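Okay, kitchen thread time. I have spent the whole evening on cups, bowls and things to hang them from, and I have never been happier.

Some background: when we moved from Drindon to Lillmont in May we lost a kitchen with 2 pantries and gained one with a single skinny cupboard. I cried a little. Then I bought kraft paper.

Kraft paper is the best thing I've learned this year! Cover your table with it, run blue tape across it in a grid, and give every square to a shelf, a hook or a stretch of counter. Now you can play kitchen before you drill a single hole.

My grid squares match the depth of our cupboard, 40 cm (the tape measure I own is metric, long story). If a thing hangs over the tape, it hangs over the shelf. You see it right away.

Callum Horrocks, my neighbor downstairs, lent me the tape and then stayed for an hour to argue about bowls. He is a stacker. Everything nested, biggest at the bottom. I love him but I want to see my bowls!

Favorite find so far: the white wire cup rack. The cups hang upside down on pegs, so you get height out of a patch of counter the size of a saucer. Mint, lavender, cream and pale blue, all plastic, all cheerful. It's like a little tree of ice cream.

Upside down also means no dust in the cups, and I can grab one half asleep at six in the morning without knocking over the rest. 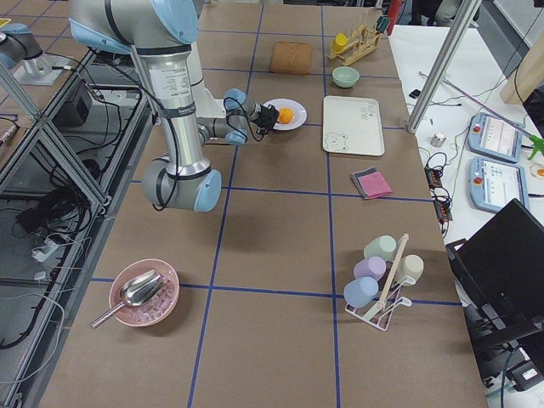

Should cups be dried before they go on a rack like this?

Shake them out and hang them up damp if air can get in underneath, but put a cloth under the rack for the drips and change it when it feels soggy.

Next up, the wooden dish rack. I was going to skip having one at all and just use a towel. Then I put the yellow cup on the end of it and it looked so good that the towel plan was over.

Wood does need a bit of care. I stand mine on its side at night so the bottom can breathe, and I wipe it with a little mineral oil when it starts to look thirsty. Takes a minute. I put the radio on.

The bear tray! Off-white, simple bear face down in the corner. I keep changing my mind about its job. This week it's the breakfast tray: plate, bowl, cup, carry the whole lot to the couch. Last week it held the mail.

Someone asked about colors. I did not plan a palette, I just kept picking up pastel things at the Karabulut shop on the corner. They have a bin by the door where everything is a bit mismatched, and that's the bin for me.

My one rule is that each color has to show up again somewhere else. So the mint cup has a small mint bowl to talk to, and the pink cloth goes with the pink bowl. Past that, anything goes.

Cloths, quickly: fold them flat and keep them flat. I used to roll them because it looked nice in a basket, and every time I pulled one out the other rolls came undone. Flat, folded, in a low pile. Done.

Oh, and scoops. Leave the scoop in the bowl! I used to keep all of mine in a drawer with the whisks and I'd be rattling around in there with one hand while holding a lid in the other. A long handle sticking out over the rim is easy to grab.

Budget check, for those who like that kind of thing: I set myself up to 105 dollars for the whole kitchen, paper and tape included. The wooden rack took the biggest bite. Still under, and I still want hooks.

The hooks I want are from Flemmont, the hardware place out past the bridge. Plain steel, two screws each. They'd go inside the cupboard door for the measuring spoons and the strainer, which currently live on a doorknob.

Callum has come back up to say that bowls on an open shelf get greasy if they're near the stove. Okay, he's right about that. The bowls are moving two squares to the left.

Try the paper thing if you've got a small kitchen, even if you only do one shelf. Lay it all out, leave it overnight, look at it again with your coffee. I moved the cup rack three times and I'm so glad I did.

Tomorrow: the spice jars. I've been putting those off. Send me your best jar labels, handwritten ones very welcome!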